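Recording Desk Demonstrations with the Hand-Held Gripper

These steps are for members of the Mollel robotics club who have finished the safety sheet and signed out a gripper. You will record short demonstrations at a desk, which the club uses later to train the arm. Work in pairs, with one person holding the gripper and the other keeping the log.

Before you start

Charge the gripper and check that both fingers open and close all the way. Wipe the lens with the dry cloth from the kit. Make sure the card has space for 32 recordings. If it doesn't, ask Imani Makori for another one and don't delete anything yourself.

Setting up the desk

Use a desk the way you find it. Leave the keyboard, plants and cables where they are unless the task sheet tells you to move them. Write the desk number and the task name at the top of the log page.

Recording

1. Start the recording and hold still for 2 seconds.

2. Bring the gripper in low, with the fingers pointing at the part of the desk you are going to work on. Keep your other hand out of view.

3. Move at half the speed you would normally use. Faith Biwott's first set had to be redone when the fast turns came out blurred.

4. Do the task once, open the fingers, and back away before you stop. 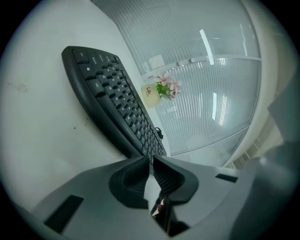 Gripper fingers pointed toward the lower end of the keyboard, with the potted plant by the glass.

Glass can be a problem. If you see a bright reflection moving across the lens preview, change your angle a little and start that recording again. Ribbed glass is usually fine.

After each recording

The log keeper writes down the start time, the task and either "keep" or "redo." Stop for a break after 19 recordings, then trade places.

Copying the files

Copy everything to the folder named Pesach on the club computer. The full set for this term is 600 recordings, so please use the file names on the task sheet. Awuor Minja checks the folder in the evening and will send back any log pages that don't match. Put the gripper on its charger before you leave.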